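Grolside Two-Arm Bench
Home > Benches > Tidying and light chores

Stock status: made to order
Page last revised Oct 15, 2018

If you have found your way to this page, you are probably asking the question we get on the telephone most mornings, and it goes something like this: can it do the washing up yet? No, I'm afraid it can't, and we would sooner tell you so now than have you find out after the pallet has come up the drive. But there is a fair bit it can have a go at, and we are very fond of it, so do put the kettle on and read to the end before you order.

The Grolside is a pair of arms on one front rail, sold to colleges, workshops and the sort of small firm that would like to know whether a machine could take on some of the fiddly jobs (clearing a desk, emptying a tray, sorting odds and ends at the end of a shift) without rebuilding the whole shop floor to suit it. You teach it by guiding it through the job again and again, and then you let it try on its own. Some jobs it picks up in an afternoon. Others it sulks over for weeks, and I'm sorry to say that we can't always tell you beforehand which will be which!

What it is good at

Firm things that keep their shape, set down in more or less the same spot. Boxes, blocks, bottles with their lids on, small fittings. Our own tester at the Dratavside workshop has run the same block-sorting job 600 times, and it dropped very few of them after we changed the finger pads in August.

What it finds hard

Anything thin, floppy, see-through or sticky. Socks are hard. Carrier bags are dreadful. Peeling a little coloured note off a screen and getting it into a lined bin sounds like the simplest chore in the world, and any child would do it while talking about something else, but for an arm it means finding a loose edge, gripping hard enough to peel and then letting go of a thing that may not want to be let go of. We keep this job on the bench for exactly that reason, and it's the one we would ask you to judge us by.

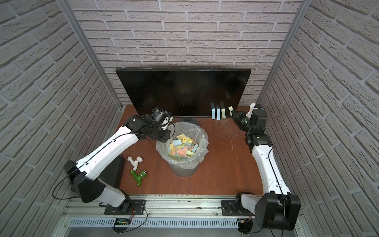
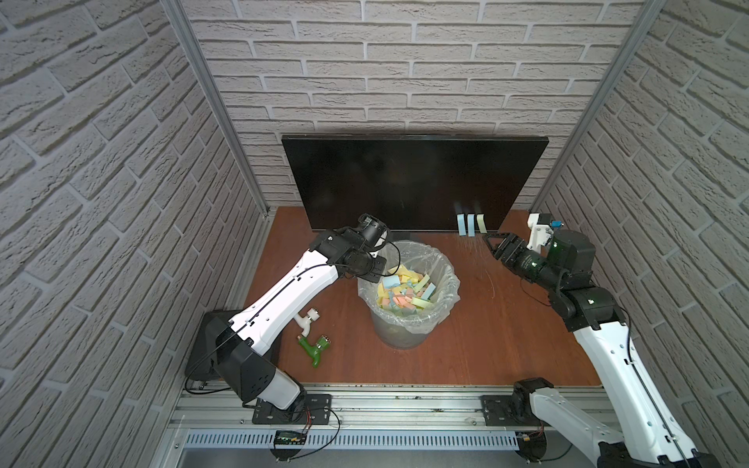

Notes at the corner of the monitor, and the bin in the middle of the table.

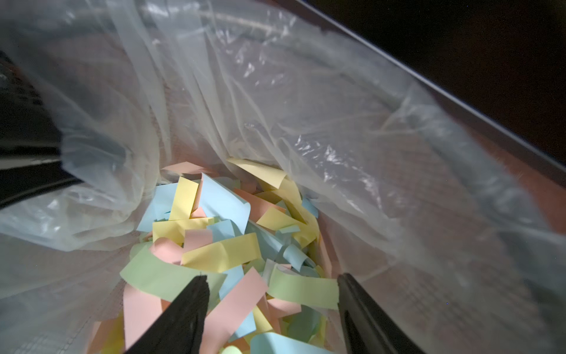

Arlo Szabo wrote to us that he'd had his bench long enough to stop being dazzled by it, and that he wished sellers would talk less about whether an arm can do a chore and more about whether it can do it while you're in another room. His can clear a desk, he said, but he still stands there with his hand near the stop button, so he hasn't saved himself any time at all. He'd buy it again for teaching. He wouldn't buy it to keep his office tidy.

We think that is a very fair letter and we asked if we could put it here. For now we would say the same: buy the bench to learn with, to try out a job you have in mind, or to show a class why tidying up is cleverer work than it looks. If you need a job done overnight with the lights off, please ring us first, as we may well talk you out of it.

What comes with it

Two arms with grippers and mounting plates
Front rail, ready drilled
Spare finger pads, soft and firm
Power leads and stop button
Printed handbook, with the teaching chapter at the back

The tabletop, screen and surrounding walls are not included. Most customers use a table they already have, and any good solid one will do so long as it doesn't wobble.

Size and fitting

The table should be at least 600 mm deep. The packed crate weighs 81 kg, so please have a second pair of hands ready (the driver is only insured to the kerb). Setting up takes most people a morning, or a whole day if you stop to play with it, and everybody does.

Fingers and pads

The standard fingers are the Prateck narrow pair, which suit paper and small parts. The Hoshino wide pair is better for cloths and sponges and can be added to your order. Swapping them over needs one small key, taped inside the handbook cover. Do put it back there afterwards, as it is very easily lost.

Guarantee and returns

The arms are guaranteed for 2 years. Pads wear out with use and aren't covered, though we'll post you a set if yours go in the first month. Unused benches can come back to us in the original crate, so please don't break it up for firewood until you are sure.

To order, or just to talk over a chore you have in mind, ring the workshop or use the form at the foot of the page.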